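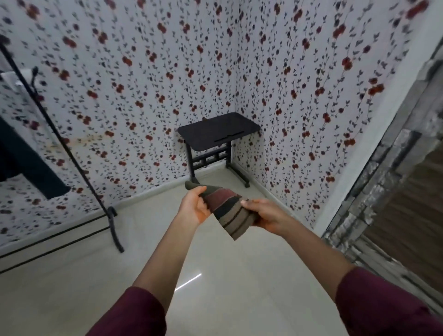

Slide 1: striped cloth, two hands, Urkeston set.

Morning. I work on the planner at Neledley, so if the arm does something daft it's my fault, and if it does nothing at all it's perception's. (Pause. Perception are in row two.)

Quick recap of Gosselin, our task planner. It takes a goal like "fold this", splits it into steps and checks each one before moving on. Version 11 folded beautifully and took 17 seconds to decide to start.

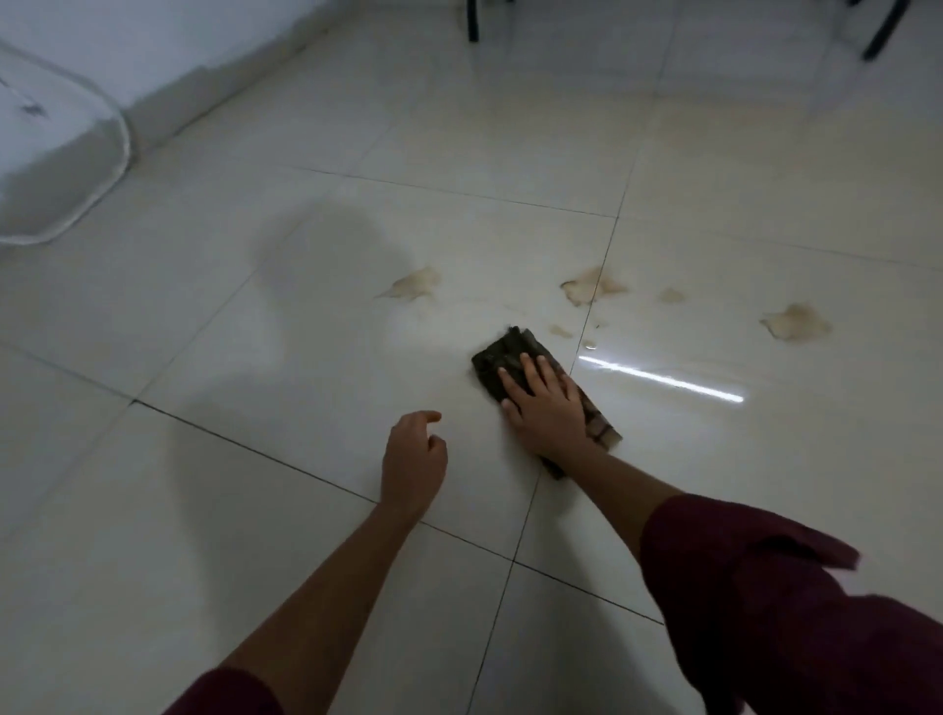
Our wiping planner used to treat the floor as one big rectangle and sweep it in tidy rows, all 100 per cent of it. People don't bother. With brown stains right ahead of the cloth, you want the next stroke to go there, and the clean tile can wait. So we now score each stroke by the dirt it should cover. Planning calls per floor fell from 91 to 11.

Skip the Morham demo if the wifi is bad. Then grasp failures, next slide, drink some water.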